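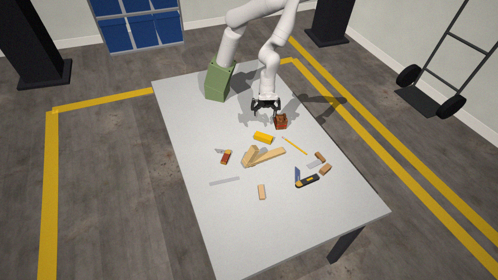 # How a robot arm learns to fetch a pencil

Naima Kettani and Ismail Abou Zeid share a workshop with a few other people who like making things. Last winter they decided to build a robot arm that could pass them tools while they worked. They called it Ustero. Before they built any of it, they made a pretend one on a computer.

Engineers call a pretend version like this a **simulation**. It works a bit like a video game. The computer draws an arm, a table and all the bits and pieces on it, and it also works out what would happen if the arm pushed, dropped or bumped into something. If the pretend arm knocks the pretend ruler on the floor, you press a key and everything goes back to where it was.

## What the arm is made of

Your own arm has a shoulder, an elbow and a wrist. Each of these is a joint, and the bones between them don't bend. A robot arm is put together in much the same way. The stiff parts are called **links**. The places where they turn are called **joints**, and inside each joint is a motor.

Ustero has 6 joints. With that many, the arm can reach up, bend over at the top and come down on a thing from above, as it is doing over the table. With only 2 joints it could still move about, but there would be lots of places it couldn't reach, and it couldn't choose which way its hand was facing.

The bottom of the arm is fixed to a green base. A robot arm needs a firm base for the same reason you plant your feet before you lift a heavy bag. If the base wobbles, the hand at the other end wobbles much more.

## The hand

The hand of a robot is called a **gripper**. This one has two dark grey fingers. They stay parallel, which means they always point the same way, like the rails of a train track. They slide together to hold something and slide apart to let it go.

Two fingers may not sound like many. Try this at home: pick up a pencil, a rubber and a coin using only your thumb and first finger. You can probably do all three, but the coin is harder. Flat things are hard for robots as well. A steel ruler lying on a table has hardly any side to get hold of. A block is much easier, with two flat sides and plenty of room for the fingers.

## Why the table is untidy

You might think a robot should practise with one thing at a time, on a clear table. Naima started like that. Her first practice table had a single yellow block on it, and after a while the pretend arm could pick it up without any trouble.

Then she looked at the real workbench. There were pencils on it, offcuts of wood, knives and a try square. (A try square is a tool for checking that a corner is a proper square corner. It has a metal blade joined to a handle.) An arm that only knew about one block wouldn't be much help there.

So she made a messier table, with boards resting on each other, a pencil lying at an angle and a little brown cube with a red band. Some things are close together, so the arm has to get its fingers around one without shoving the next one along. Every time a new practice run starts, the computer moves everything to a different spot. If it didn't, the arm would just learn one set of movements by heart, and the first time somebody put the pencil down somewhere else it would close its fingers on nothing.

## How practice works

One try goes like this:

1. The computer picks an object, such as the yellow block.
2. The arm moves its gripper to a place above the object.
3. It turns its wrist so that the fingers will fit either side.
4. It goes down, closes the fingers and lifts.
5. The computer checks whether the object came up too, and gives the try a score.

Good tries get a high score and bad ones get a low score. The program makes small changes to itself so that it does more of what scored well. Then it tries again.

On the first evening Ismail left it running for 400 tries and went home for his tea. Most of them were hopeless. The arm pinched the air, or came down too hard and squashed its fingers against the table. He kept count on a sheet pinned over the desk, and it was on try number 779 that the arm picked up the pencil and held on to it. By then it was already quite good at blocks.

A real arm would have needed days for this, and it would have bent something.

## Sharp things

There are two utility knives on the practice table. They are there because real workbenches have knives on them, and the robot has to know what they look like. Ustero isn't allowed to pick them up. If the gripper touches a knife, the score for that try is nought.

The same rule is going into the real arm. A robot doesn't know that a blade can hurt you. It has to be told which things to leave alone, and people have to write that down in the program.

The yellow lines on the floor are another safety rule. In the workshop, the same kind of line will be painted around the bench. When the arm is switched on, people stay behind it – grown-ups as well.

## From pretend to real

A simulation is never exactly right. Real wood can be slippery with dust, and real motors are sometimes a little slow. Naima expects the real arm to be clumsier at first, and she has set aside most of February for sorting that out. She will start it off on soft foam blocks, moving slowly, with a big red stop button next to her.

## Words to remember

**Simulation** – a pretend version made on a computer, used for trying things out.

**Link** – a stiff part of a robot arm.

**Joint** – a place where the arm turns.

**Gripper** – the part that holds things.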